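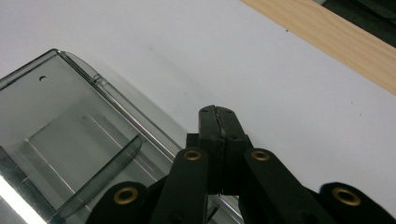 Pustham Recipe Card Corpus

README, version 3, last touched March 14, 2021

Contents: 1,907 handwritten and typed recipe cards, transcribed, with light annotation. Most came out of kitchen drawers, church-hall cupboards and one filing cabinet bought at a clearing sale for the cabinet. The cards span several decades of people being told to use a moderate oven.

Why it exists

Nanami Oshima wanted to know when Australian home cooks stopped measuring butter by the size of an egg. She asked me, I said it would take a weekend, and that was in July of a year I'd prefer not to specify. The answer to her question is still "it depends on the egg", but we now have a corpus.

What is in each record

card_id: a number. Gaps are cards we withdrew, mostly duplicates, and one that was a shopping list with ambitions.
title: as written. Spelling is the cook's. There are a great many ways to spell meringue and we have kept all of them.
body: the full text, line breaks preserved. Crossings-out are marked with a tilde at each end.
attribution: the name on the card, reduced to initials. "Mum" is left as "Mum".
units: imperial, metric, mixed, or vibes. This last category was meant to be renamed before release.
stain: yes or no. See below.

The stain field

Grigoris Sotiropoulos argued that a stained card is a used card, and that a clean one probably records a dish somebody's sister-in-law was polite about. I thought this was silly until I sorted by it. Stained cards are shorter, rarely give a method, and lean heavily on slices, scones and curried things. Clean cards are where you find the aspic. Draw your own conclusions, though please don't cite the field as evidence of anything in front of a historian. We tried it once and she asked about damp.

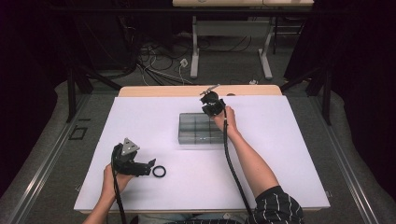
Can I convert all the quantities to metric in one go?
Only if you like surprises. An Australian tablespoon is 20 mL, an American one is nearer 15, and plenty of these cards were copied out of American magazines by people who used whatever spoon was in the drawer. Convert the pounds and ounces by all means. Leave the spoons alone unless the card says where it came from.

Transcription

Each card was typed up by one person and checked by another. Where the two disagreed, the pair argued until one of them got hungry. A sample of 202 cards was then done again from scratch by someone who had seen neither version. Most of the differences turned out to be fractions, which on old cards are a smudge over a smudge. If a cake in this dataset calls for 3/4 of something and tastes wrong, try 1/4.

We did not correct recipes. Card 88 omits the flour from a sponge. Card 412 says to bake until Thelma gets home. Both stand.

Known problems

The collection leans hard towards baking, as people write down what they can't do from memory. Nobody's drawer held a card for chops.

Around 1,000 of the cards come from just two sources, the Damance ladies' auxiliary and the Hosoda family, so if you find a sudden regional enthusiasm for ginger – you have found the Hosodas.

Dates are mostly guesses. We went by the paper, the handwriting and whether the recipe mentions a microwave. Treat the decade column with the suspicion you'd give a stranger's potato salad.

Sauces are under-labelled. The tag list was built early, before we understood how many things people will call a relish.

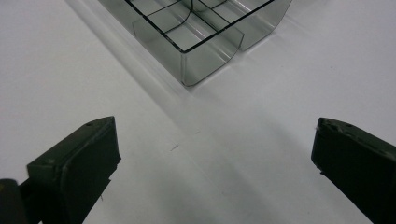

White tabletop with a divided, see-through plastic tray.

Files

cards.csv is the main file. tags.csv joins to it on card_id. The parser that splits ingredients from method is called Bastard, after what everyone was already calling it, and lives in the tools folder. It copes with most layouts and falls over on any card that starts the method halfway through the ingredients, a style that was apparently very fashionable. Run it with the strict flag off the first time or you'll get a wall of warnings about dripping.

Use and manners

Free to use, share and cook from. Credit the Pustham corpus by name. If a family asks for a card to be taken down we take it down, and we'd ask you to refresh your copy now and then so theirs goes too.

Corrections are welcome through the issues page. Please give the card number and the exact words you think are wrong. "That's not how you make a lamington" has been received several times and does not count as a correction.

To do

Rename vibes
Sort out the relishes
Work out whether copha and "white fat, the block sort" are the same tag
Return the filing cabinet key to whoever has the filing cabinet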